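### 2. Before you order anything

1. Add up the whole cell. I budgeted 2,000 for the extras (bins, table, cables) and still went over!
2. Measure your table depth. Mine is 70 cm, and both arms have to reach every bin.
3. Get quotes from Barkano and Plultau. Mine came in at 638 and 603 per gripper.

**Caution:** ask if shipping is included. I didn't, ugh.
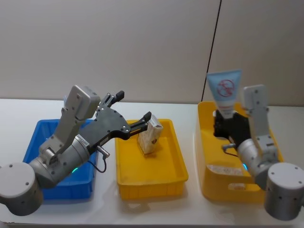

4. Buy one spare set of fingers per arm. Kohei Sakai talked me into it and I'm glad he did.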